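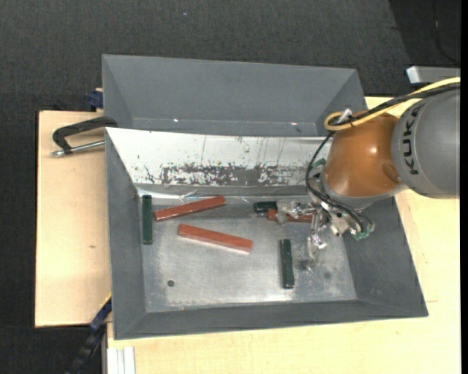

Hostdale sets budget for second picking cell

Hostdale has approved spending on a second bin-picking cell for its Nyanda workshop, with orders due to be placed in March. The request was put forward by Stella Rugemalira, who runs equipment planning at the site, after a review of work on the present cell.

The present cell pairs a KUKA arm with grey plastic bins on a wooden table. Test parts are plain blocks in red-brown and dark green, left at mixed angles so that the gripper has to reach down between them and the bin walls. The bins are clamped to the table, an arrangement the review accepts for trials but rules out for daily use.

The largest item in the new budget is the arm and its controller, to be bought through Trorkik under a 12-month service contract. Fixed steel bin mounts come next. A separate line of 2,000 euros covers spare gripper fingers, cables and replacement bin liners, which the first budget left to general stores.

"We priced the arm properly the first time and guessed at the rest," said Rugemalira. "Cable routing alone took more hours than the mounting of the robot."

Salim Mwakalinga, the site's controls engineer, asked for the gripper to be bought from a single supplier together with its circuit board and wiring. Two quotes have been received. The one from Toltavine is the higher, but includes fitting and a delivery time of 15 weeks.

Floor space has been set aside next to the present cell. Power and compressed air will be extended to it before the arm is delivered. Iddrisu Yakubu will oversee acceptance testing, using the same blocks and bins so that results from the two cells can be compared.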